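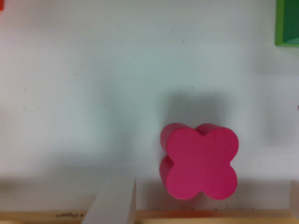 Vultevlow opens Reveo home tidying trial to 30 households

Can a machine put the toys away yet? Sort of! I'm Morenike Ekpo, I run home testing at Vultevlow, and I get asked this at every family dinner.

Starting in December, 30 households will get our Reveo arm for 9 weeks. We've done 865 practice pickups with wooden blocks in our Kitiso workshop, and I'll be straight with you – it's slow. Blocks on a plain tabletop it handles pretty well. Socks are a mess, and please don't ask me about dishes (I mean it).

So we're not selling anything this winter. We want real kitchens, real clutter and real complaints, and I'll be reading every one of them myself.

Families can sign up through the Vultevlow website until all 30 spots are filled.

Press contact: Morenike Ekpo, Vultevlow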